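Robot club diary, posted by Driss Amrani
22 June 2023
22 comments | 163 shares

Back from club and far too awake to sleep, so I'm writing this while it's fresh. We finally got to the pet bowl task in simulation and I love it! I know how that sounds. Two arms, one yellow double bowl, and the whole job is to pick it up and set it down straight without the thing spinning. The Cleltness rules only give you 20 tries per team, and the practice counter on our machine says 3,812, so you can guess what I've been doing with my free time this June.

The bowl is a great choice of object because there are so few good places to hold it. The base is all curves, and it's wide, and if you grab one end the other end wants to swing. Our team (we're Skotico, the name stuck after the first meeting and I've given up fighting it) spent the first half hour arguing over which part to go for. I wanted to try the rounded lobe on the side, with one finger above the yellow and one out over the table, and come down slowly with the gripper open wide.

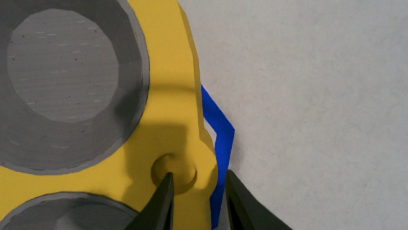
Abdelkrim El Khatib thinks I'm too fond of the close-up view. He says I steer by whatever is biggest on the screen and forget there's a second arm, and that I should call out every move before I make it, even the tiny ones, so the person on the other arm can wait or back off.

Fair. I tried calling them out and felt silly for five minutes and then it got so much easier. "Going left a bit. Stopping. Opening." You end up talking like a bus driver, but the other person can plan! We swapped seats after that so I could feel what it's like to be the one listening, and I was worse at it than I expected. I kept jumping in early.

The other thing I learned is about depth. I'm used to judging how far away something is by moving my head, and of course that does nothing here. So now I watch the shadows. When the dark patch on the yellow gets smaller and tighter I slow right down. I wrote that on the inside cover of my notebook with a box around it. Team Nutberg has a whole chart for this, and I'm a little jealous of the chart.

Then we did the part I had been waiting for, both arms on the bowl together, one coming in from the near side and the other reaching down at the back by the middle. I had the near one. My hands were sweating on the controls, which is ridiculous for a bowl that doesn't exist.
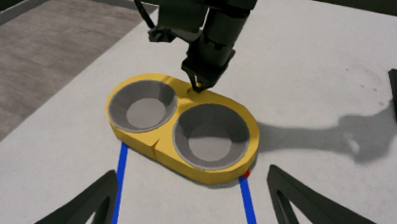 Both arms at the yellow bowl, my gripper open in front.

Things to do before next time: try a slower approach on the near arm, ask if we can save our runs under separate names, and practice the swap until we can do it without talking over each other. Also I want to read the Alaoui handout again, the bit on choosing where to grip, now that I've got something real to compare it with. (Real-ish.)

Must bring the long charger. And snacks, it was my turn and I forgot.

Leave a comment | Back to top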